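Notes from the Lennox open day

Lennox opened its Visenness lab to visitors last weekend, and I went mainly for the manipulation demo. The flyer called it "kitchen logistics." In practice this means a two-armed robot moving drinks and packaged goods between a table and the bottom drawer of a refrigerator. I have spent a good part of my working life on fixed arms that pick identical castings off a conveyor, so a drawer full of room-temperature groceries sounded like a fair test of how far the field has come.

Visitors were let in by groups of 20. Each group got 30 minutes, and the first part of that went to a safety talk and a short explanation of the control software, which Lennox calls Brenix. After that we stood behind a tape line and watched. A monitor on our side carried the view from the robot's head, and it was the more useful thing to look at. From the floor you mostly see the robot's back.

Brenix splits the job into reach, grasp, transfer and release. Each stage has its own check, and a failed check sends the arm back to the start of that stage. The engineer running our session said the grasp model had been tuned on 2,000 trials, all of them on packaged goods bought at an ordinary supermarket. I asked whether that included glass. It did not.

The part I wanted to see was the transfer into the drawer. A drawer is a worse target than a shelf. The hand has to come in from above, the door panel overhangs the back of the opening, and anything already inside takes up space the planner has to respect.

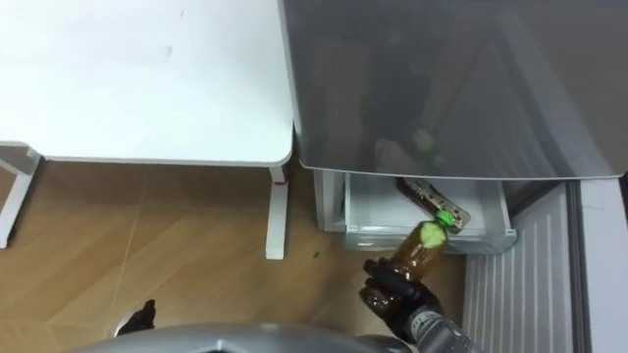
Right hand at the drawer, green cap first, with one bottle already in place.

Leading with the cap is a sensible choice. The fingers hold the lower body, where the bottle is widest and the contact area is best, and the neck can go under an obstruction that the hand itself could not clear. The cost is a long lever arm. Any error in wrist angle shows up magnified at the cap, and a half-rigid plastic bottle gives a little under the fingers as well. I asked how they estimate the tilt once the hand covers most of the label. The answer was a mix of joint positions and whatever the head camera can still see, and I would have liked more detail.

The robot moves slowly. I did not time it, and Lennox did not quote a cycle time, but no one would mistake this for a production cell. Speed was capped for visitors, we were told. I believe that, with the reservation that I have heard the same sentence at nearly every open day I have been to. 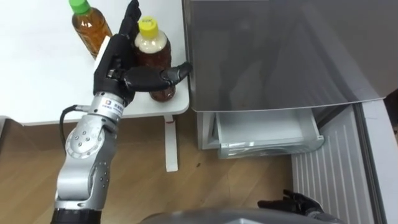 Visenness, open day

I should add some background, as I saw an earlier version of this setup over the summer at a smaller session for suppliers. The arm planner was already in decent shape then. The hand was the weak point. It closed all its fingers at one rate, so a bottle near the edge of a table would get nudged by the first finger to arrive. The fix, according to Lennox, was to bring the thumb across the front before the palm applies any load. It sounds minor. On a bottle standing near a table corner, with a second bottle just behind it, it decides whether you get a grasp or something to mop up.

Other things I wrote down, in no order:

The fingers are long compared with the palm. Good for wrapping a bottle, probably less good for flat items.

The cable at the elbow runs in an open loop outside the housing. Fine in a lab. I would want it sleeved or routed inside before putting the arm anywhere with hooks and handles.

The head camera looks down steeply. That gives a clear view into the drawer and a poor one of anything higher up in the refrigerator.

Grip force is set per object class. A carton and a bottle get different limits, but a full bottle and a half-empty one do not.

I pressed on the last point. A bottle's stiffness changes a good deal once the seal is broken, and real refrigerators are full of opened bottles. They have it on a list.
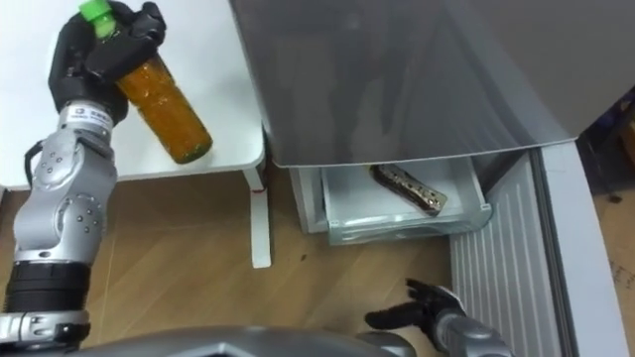 Getting there and practical details

The lab is a short walk from the Odent side of the rail station, and the signs are poor. Parking is limited to 20 spaces, which were gone before my slot. Bring ID for the front desk. Photography was allowed from behind the tape. Lennox says the next open day will include the shelf task with the upper door open, and I have put my name down for it.

Posted 19 October 2019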